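Reference > Earth and Land > Soils > Bare ground

Bare ground

Reading time: 4 minutes
Print this article | E-mail this article

Bare ground is land which has no living plant cover and no paving. It can be natural, as in deserts, dunes and dry lake beds, or it can be made by people and animals. Fairgrounds, cattle yards, unpaved parking lots and old building sites are common cases of the second kind. In soil studies the term is used for the surface only and says nothing of what is found deeper down.

Formation

Most soils in a mild climate will grow a plant cover if they are left alone. For the ground to stay bare, something must remove the plants faster than they return. The usual causes are traffic, grazing, fire, salt and long dry weather. Traffic is the strongest of these near towns. A wheel presses the upper soil together, the small spaces between the grains close, and roots and water find it difficult to enter. When the same soil is dry, the wheel also breaks the lumps, and a layer of loose powder lies over a hard base. The two layers are often seen together and they are sometimes confused by beginners, who test only the top.

Sandy soils behave differently from clay soils. Sand does not hold much water, so it dries quickly after rain and is easily moved. Clay holds water for a long time, becomes sticky, and cracks when it dries. A clay surface will keep the shape of a footprint for months, while in dry sand the sides of the print fall in.

Surface crust

After rain, many bare soils form a thin crust. The drops break the small lumps of soil, the fine grains are washed into the spaces, and the surface closes as it dries. This crust is called a physical crust. A biological crust is another thing and is made by algae, lichens and mosses living in the top layer. It grows slowly, and one passing vehicle can destroy the work of many years. Both crusts protect the soil from wind as long as they are not broken.

Wind and water

Wind moves grains in three ways. The largest roll along the ground, the middle sizes jump, and the finest are carried in the air as dust. The jumping grains do the most harm, as they hit the surface and set other grains free. Stones lying on the ground give a little shelter, and fine material can collect behind them.

Water does its damage on slopes. On flat land it stands in the low places and leaves a skin of fine mud there. 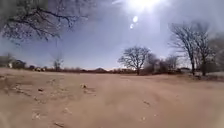 Color is a poor guide to quality. A pale soil is often low in plant remains, but it may also be only dry, and the same soil will look much darker after a shower. For this reason surveyors compare samples with a color chart both dry and moist, and they write down the two results.

The Holtholm survey

The open land at Holtholm was studied by Gualtiero Sartori and Renata Bednarek, who wanted to know how quickly grass returns after vehicles are kept out. They marked 69 plots, of which 63 could still be used at the end of the work. The other plots had been driven over. Grass came back first at the borders, where seed was near, and last on the old vehicle tracks. Bednarek later repeated the method at Sala, on heavier soil, and found that the tracks there stayed wet and were taken by rushes before any grass appeared.

Treatment

Where bare ground is not wanted, the hard layer is loosened with a fork or a tined machine, and seed is sown in the cool part of the year. Straw or cut branches may be laid on top to slow the wind. Sowing in June is seldom successful on sand. Water alone keeps down dust for a short time only, and must be given again and again in hot weather.

Some bare ground is worth keeping. Many solitary bees dig their nests in it, and certain birds lay their eggs directly on sand or gravel.

See also: Desert pavement; Dust; Erosion; Soil crust

Last reviewed August 12, 2026
Print this article | E-mail this article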